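## Unit 7 handout: the pour that "passed"

Read this before the lab. Bring the log printout with you, and a pencil, because you'll be marking it up.

Last term's version of this unit used a vendor's own account of a failure. I've dropped it. A vendor's account tells you what the vendor would like the failure to have been. The case this year is ours, we have the logs, and nobody comes out of it looking clever, me included.

### 7.1 What was claimed

The two-arm cell in the teaching lab runs a pouring task. The right arm takes hold of an open bottle, tips it over a cup, and sets it back down. The left arm may hold the cup or stay clear, depending on which version of the task you load. The controller is the Droltix stack, and the grip and wrist settings came from the Ruro project, which had used them for dry goods.

The acceptance sheet from October says: 300 pours, 300 passed. I signed it. You should already be suspicious of a sheet like that. Ask what "passed" meant, who decided it, and what a failed run would have looked like to the software. If you can't describe the failed run, the number tells you very little.

### 7.2 What "passed" meant

The check had two parts:

1. The gripper reported a closed grip from pick-up to set-down.
2. The wrist came back to its start angle within the time limit.

Read those again. Neither one mentions the cup. Neither one mentions liquid. You could run the whole test with an empty bottle and no cup on the table, and Augustina Owusu did that for 30 runs. Every one passed.

The grip check is weaker than it sounds, too. "Closed grip" means the motor current stayed over a threshold. It doesn't mean the bottle stayed where it was in the jaws. A bottle can turn or slide a good way while the current barely moves.

### 7.3 The fault

On run 603 of the extended series, the bottle slipped in the jaws during the tip. The wrist went to the commanded angle. The bottle didn't go with it. Then the controller, seeing no problem, brought the wrist back and opened the jaws at set-down height, and the bottle, now sitting lower than the controller believed, had already been pressed into the table for 400 milliseconds. It went over. Water ran along the table and reached a connector.

No one was hurt. The run was logged as a pass.

Three explanations were offered in the first hour. I list them in the order they were offered, which is also the order of how comfortable they were:

- The bottle was wet on the outside.
- The bottle was fuller than usual.
- The grip setting was wrong for a smooth, heavy cylinder and always had been.

The first can't be tested any more, as the bottle was wiped down before anyone thought to check. Note that for your own work. The second is contradicted by the fill record, if you trust the fill record (I half trust it). The third is supported by the current trace, which shows small dips at the same point in the tip in many of the earlier runs. We had the warning in the data for weeks and filed it under "passed."

### 7.4 Arguments you'll hear

*"One failure in 603 is a good rate."* It's one failure that someone happened to be standing next to. The checker reported none. We have no idea what the true rate is, and dividing by 603 doesn't give us one.

*"Add a camera."* Maybe. A camera helps if something looks at the picture and can stop the arm. A recording that gets opened the next day is useful for handouts. Pons sells a spill detector and the brochure is very confident. I've asked for test results on pale cups and clear liquids and I'm still waiting.

*"Grip harder."* Try it with a thin cup in the jaws sometime. More force swaps one fault for another, and the new one may be worse. It also does nothing about a checker that can't tell the difference.

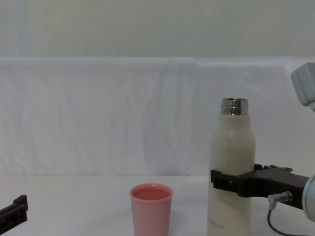 **Aatos Karppinen**
Lab instructor, Applied Automation
Notes revised 3rd January

### 7.5 Reading a still

Look at the right gripper. It has the bottle at its lower-middle height, and the metal neck is open, with no cap. The cup holds a pinkish liquid close to the rim. Now write down what you know about the pour.

Most of you will write too much. The liquid level doesn't tell you whether this arm poured it. An upright bottle in closed jaws doesn't tell you it won't turn when the wrist does. The base of the bottle is out of view, so you can't say what it's doing against the table, and in our fault that was the part that mattered.

Then look at the thin cable under the same gripper. It has a small metal connector plugged in near the top, and it hangs on the same side as an open bottle. Decide whether you'd accept that routing for a task with liquid. I did accept it on the Flornetti cell, and I wouldn't again without a drip loop and a cover.

### 7.6 Lab task

Work in pairs. Keep the arms powered down until I've seen your sheet.

- Mark every current dip during the tip phase on the printout. Agree on a rule for what counts as a dip *before* you start marking.
- Write a pass condition that would have failed run 603. It must use something measured at the cup or at the bottle.
- Write down one way your condition could be fooled.
- Say what the arm should do when the condition fails mid-pour. "Stop" gets half credit. Stopping with a tipped, open bottle in the jaws keeps the liquid coming.
- Swap sheets with another pair and try to break theirs.

Hand in the marked printout along with the sheet. If your rule changed halfway through, leave the old marks visible and note where you changed it.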